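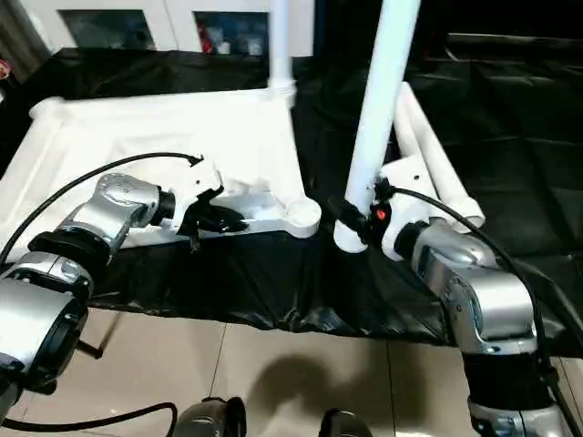 Fig. 4-1. White plastic structure on black sheet

4. Recording a live set with the Clivero

Read section 3 first if the unit is new. Firmware from May or later, older ones don't have the split-file option and half of this won't match your screen.

4.1 Before doors

1. Power on with the faders down. Wait for the green light.
2. Put in the card. Format it in the unit, not on the laptop. Menu > Card > Format. Takes 30 seconds or so.
3. Check free space. You want 60 GB for a full evening, all tracks. Two-track only needs a lot less.
4. Connect the Zetport cable to the desk. Push till it clicks. If the link light blinks, its not seated.

CAUTION: Do not unplug the Zetport cable while REC is lit. You'll lose the file. Not part of the file, all of it.

5. Name the session now. Band name, set number. You won't do it afterward.
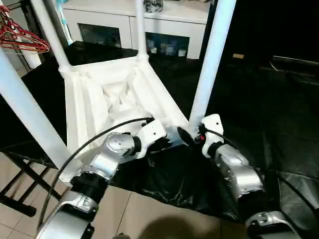 Fig. 4-2. Stool overturned, legs up

4.2 Room mics

Two mics, a spaced pair, behind the audience if you can get it. Horns will bury everything if the mics are too close to the stage.

1. Plug into inputs 9 and 10. Phantom power ON for these two only.
2. Low cut at 60 Hz. Upright bass player complains? Turn it off and live with the rumble.
3. Have the whole band play the loudest tune, not the ballad. Set gain so peaks stay in yellow.
4. Back the gain off a little more. Bands play louder once there's a crowd.

Note: brushes on snare will look like nothing on the meter. Fine. Leave it.
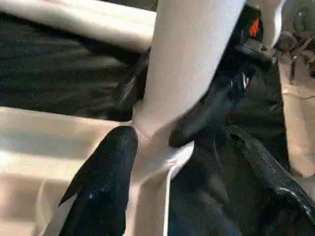 5. Arm all tracks. Red dot on each. Check the piano channel twice, it drops out of arm when you change the input type.
6. Record a minute of the room, play it back on headphones. Listen for hum, and for the bar fridge.

4.3 During the set

Press REC before the announcement, not after. Hold LOCK for two seconds so the buttons don't respond to elbows. Drop a marker between tunes (MARK button, works while locked). The unit holds 200 markers per session.

Split files: set to 30 minutes. There is no gap beteen parts, they line up when imported.

CAUTION: Battery is backup only. Don't start a set on it.
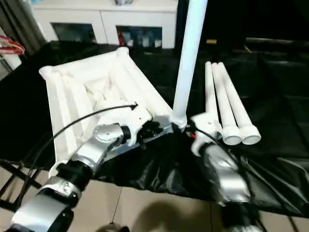
Fig. 4-3. White fabric storage cube, gripper on near edge

4.4 After the last tune

1. Let the applause finish. Then STOP, once.
2. Wait for "Session closed" on the display before touching the card.
3. Copy to two drives. Then format, see 4.1 step 2.

Corrections to this section: Canan Toprak. Last changed August 5, 2020.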